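Visit to the Pranditz data room in Wadstead
Posted July 12, 2025

Our user group had wanted to see this place for a long time. In May I wrote to Pranditz and asked if they accept visitors, and after two weeks I got a friendly answer that a small group was welcome if we kept our hands in our pockets and signed a paper. So we took the early train to Wadstead, walked along the canal, and were at the gate before it opened.

Most of our members work with servers or office networks. I myself have spent many years pulling cables in ceilings. What Pranditz does is close to our work but seen from a very different side. They collect examples for a learning system which should one day handle the small jobs in a network room: put a cable in, take it out, move it to another port. They do not sell a robot. They sell the recorded examples, and their largest customer at the moment is Usico.

Tarek Mansour received us. He leads the collection team and was before that a technician in telephone exchanges, so he understood our questions quickly. He gave us coffee and then a talk of maybe half an hour, with few slides, which I appreciated.

The main idea, as I understood it, is the following. Nobody writes a program which says "go 28 millimeters to the left, close, push." A person guides the gripper through the task by hand, and everything is recorded: the pictures from the camera near the fingers, the position of the arm, and how wide the gripper is open. One such recording they call an episode. With enough episodes, the model should learn which movement fits to which view. Tarek said the difficult word here is "enough." For the port task they had 492 accepted episodes on the day of our visit, and he thinks it is still a thin collection.

I asked what "accepted" means. After each shift a second person looks through the recordings and throws out the bad ones. Bad can mean that the operator stopped in the middle to think, or that a sleeve came before the camera, or that the recording started too late. A failed attempt is not always bad. If the operator misses the port, pulls back and tries again in a calm way, this is kept and gets a special mark, as the model must also learn how to recover. I found this the most interesting point of the whole talk. In my own training I was mostly shown how things go when they go well.

After the coffee we went to the collection room, which they call Llewellyn. All the rooms there have names and I forgot to ask where they come from. It is warmer than the rest of the building and quite loud from the fans. There are stations for different tasks and an operator at each one. We stood the longest time at the network station, naturally, and the operator was patient with so many people behind her back. She had a screen with the camera picture on it, and we could follow on it what the fingers were doing.
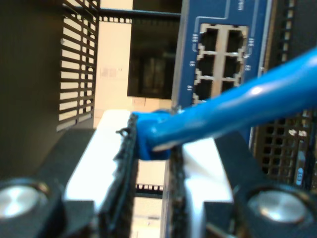 The fingers on the plug of the blue cable, with ports 19 to 24 on the switch behind.

For us who do this every day it is strange to see how near everything is from this view. I take a plug without looking at it. My thumb finds the latch and the rest goes by feeling. The gripper has two fingers and no thumb, and the operator must decide early how she will hold the plug, for she cannot turn it in the hand later as we do. Tarek explained that most of the lost time is in this first grip. If the plug sits a little crooked between the fingers, the mistake becomes larger at the port.

One of our members asked why they do not use a special tool made for network plugs. It would surely be faster. Tarek agreed that it would be faster, for this one job. But the customer wants the same gripper for many jobs, and so the examples must be made with the same gripper. He also said that changing the finger pads is a delicate matter. The surface wears with time, and when they mount new ones, the grip feels different to the operators for the first day. They write every change of pads in the log with date and station, so that it can be found later if the numbers look strange.

The light is another subject they take very seriously. I had expected that they would want it perfect and always the same. In fact they change it on purpose between the sessions, sometimes bright from the side, sometimes rather dim, and they also move the switch a little in its place. A model that has seen only one light will be lost when somebody opens a door. Tarek told us that in the first weeks they had kept everything very clean and fixed, and the model trained on that material did well in Llewellyn and nowhere else. From that period they threw away 104 episodes. He said it without shame, which was nice to hear.

Then some of us were allowed to try. There is a practice station where nothing is recorded. I was the second to sit down and I must say that my many years with cables helped me not at all. My hand wanted to go fast and the gripper did not want this. I needed several attempts before I held the plug, and when I finally came to the port I was at a wrong angle and had to go back. The youngest in our group, who plays a lot of computer games, did it much better than the rest of us. The operators train two weeks before their episodes count, and after my turn on the chair I believe it.

We also had a discussion about whether this will take away our jobs, as one always has. Opinions in the group were divided and they stayed divided on the train. My own feeling is that a machine that can move a cable in a tidy, well-lit rack is still far from a machine that can work in the cabinets I know, where the last three technicians each had their own system of colors. Tarek did not argue against this. He asked if we could send him photos of our worst cabinets – he was quite serious – and I have promised to do it.

A few practical notes for others who would like to go:

The visit takes half a day with the talk. Groups should be small, as the rooms are narrow between the stations. Photos are allowed at the network station only, and you should ask the operator first. Closed shoes are required. There is no canteen, but the bakery across the canal bridge has good soup. Write to them well in advance and say what your group works with, then they adapt the talk.

What I missed a little was the other end of the work. We saw how the examples are made and sorted, but the training of the model happens at Usico and we could not see a robot that does the task alone. Tarek showed a short film of it, and in the film it went slowly and with one long pause before the port. He could not tell us what the model was waiting for.

I will bring the cabinet photos to our next meeting. Please send me yours too, also the embarrassing ones, and I will mail them together.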